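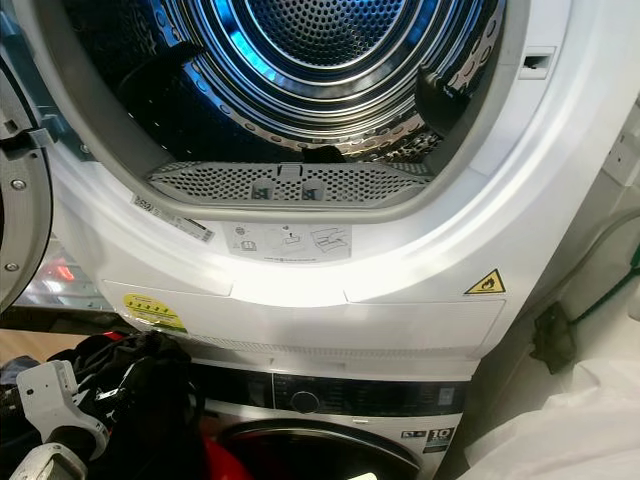

By the fifteenth go, Dayana Bautista had stopped saying please to it.

"Left a bit," she told her own hand, which was in a glove, which was wired to a laptop, which was telling the gripper what to do with a heap of black clothes. Zarka paid by the episode. An episode was one load, from the pile into the dryer, and it didn't count if you swore, as the microphone was on.

"You're rushing," said Ostapchuk, from the sofa.

"I'm doing it how I do it at home."

"It'll learn that, you know. 2000 of these and there'll be flats all over the country with a robot sighing at the socks."

She hadn't noticed the sighing. She did the next one in silence and found she now flicked her wrist instead, a sharp little snap before letting go, exactly as her mother did. Her mother had never been paid by the episode.

At four Stastedo rang to ask how the data was coming along. Ostapchuk said beautifully. Dayana lowered the fingers on to the black bundle, closed them, and lifted one sleeve.

"Is it meant to be colour-sorted?" she asked, when he'd hung up.

"It's all black."

"There's something red in it."

He got up and looked for quite a long time. Then he sat down and opened the manual, and she started number 18 with the sleeve still in her grip.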